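From: Melina Tzavaras
To: Harov neighborhood list
Subject: Re: [harov-talk] Laskowska on the ballot after all?

Hi all,

Answering Thomas first and then I have a request of my own at the bottom, so please keep scrolling.

On Jul 9, Thomas Melis wrote:

> Can somebody who went to the ward meeting tell me what happened with
> the council seat? I heard Laskowska is in, then I heard she pulled out,
> then my barber told me she's running for the county board. Also did
> Mesfin Hadgu speak or did he send somebody again? I had to work.
>
> Thomas

Thomas, your barber is wrong but I can see how he got there! She was asked about the county board back in the spring and said she'd think about it. Last night she said she is running for the council, our ward, and that she has her signatures. You need 200 and she says she turned in more than that, though the clerk's office hasn't finished checking them. So she's in unless a whole stack of them gets thrown out.

Mesfin did come, in person, and stayed to the end. He and Laskowska were perfectly polite to each other for the first hour and then Rasmus Org asked about the Trodden Street bus stop and it all went downhill. Mesfin's position is that the council voted to keep the stop and the transit people dropped it anyway. Laskowska's position is that he had two chances to bring it back up and didn't take either one. He said one of those was a budget meeting and it would have been out of order. I have no idea who's right on that, and if anybody has the minutes please send them to me or just paste them here.

What I did like is that both of them agreed to a debate before the end of the month (Austra Mets got them to say it out loud with everybody listening, bless her). They only got stuck on the format. Mesfin wants written questions handed in ahead of time, Laskowska wants people to walk up to a mike. Austra is going to call them both and try for half and half.

I put my own notes from the evening up on the neighborhood page, and since some of you get this list as plain text and never see the page, I'm pasting the top of it in: 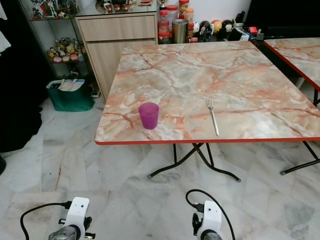 Ward meeting notes, July. Seat is open, two declared so far, Hadgu and Laskowska. Filing closes at 5 p.m. on the last day of the month. Long argument on the bus stop, no vote taken. Rasmus asked for the list of streets in the new precinct map and was told it's at the clerk's window.

The rest is mostly me trying to spell people's street names, so go easy on me.

Now my request. We still need a moderator for the debate, and it can't be Austra because she signed Laskowska's petition (she signed Mesfin's too, but he's still grumpy about it). Somebody from outside the ward would be best. My cousin suggested the fellow who does the morning show on Humier Radio, and I'm happy to write to him, but if you know someone closer to home then tell me by tomorrow night and I'll hold off.

Thomas, call me if you want the long version, I'm up till ten.

Melina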